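Call for participants: garment handling trials at Stirach

The Plura project is recruiting adults to take part in a study on laundry folding by machine. The study asks a narrow question: how far current two-armed robots are from doing a household's folding to a standard the household would accept. Sessions run at the Stirach workshop from April.

Background

Rigid objects keep their shape when picked up. A shirt does not, and most of the difficulty in automated folding comes from that. Our first round covered 315 folding attempts on shirts, towels and pillowcases. Of these, 202 were judged acceptable by the project team. The team is not a good judge of its own work, and the second round will use outside assessors.

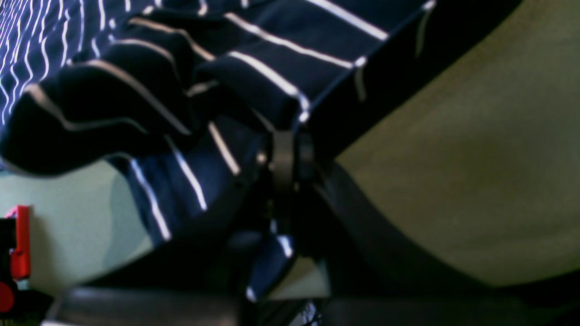
Striped cloth at the gripper, wrist camera view.

Striped garments are used for much of the work. The stripes make skew and overlap easy to see, and assessors tend to agree more closely on them than on plain fabric. Plain and patterned items are also included.

What you would do

There are two roles. You may apply for one or both.

Assessors view folded garments on a table and score each for squareness, creasing and readiness for the drawer. Some will have been folded by hand and some by machine; you will not be told which. A session lasts 50 minutes.

Demonstrators operate the arms by hand controls and fold garments while the motion is recorded. Training is given on the first visit. Demonstrators should expect slow progress at the start and must be able to stand for the length of a session.

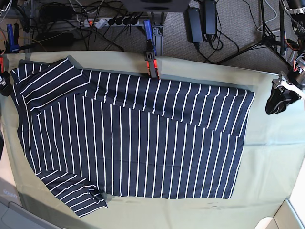 Short-sleeved shirt, partly folded, on the green work cloth.

Who can apply

You must be 18 or over and have normal or corrected vision. Demonstrators need full use of both hands. No technical background is required. People who fold for a living, in laundries, hotels or clothes shops, are particularly welcome. Employees of Simanjuntak, which supplies the garments, cannot take part.

Payment and data

Participants are paid per session, including any session stopped early by a fault. Travel within the Puvby area is refunded on production of a ticket. We record scores, arm movements and video of the work table. Faces are not recorded. You may withdraw your data up to the point at which the results are pooled.
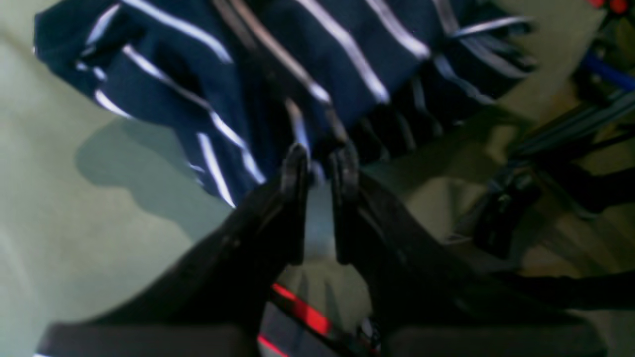
Can a machine take over a household's folding yet?
On our present figures it could manage part of a basket, slowly, with a person on hand to sort out the failures.

How to apply

Write to Marijke Dierckx, participant coordinator, quoting reference 991. State which role you want, your usual free hours and any experience of laundry or retail work. Questions about the method or the equipment should go to Yanti Majimbun, who leads the trials. Applicants will receive an information sheet and a consent form before a first session is booked.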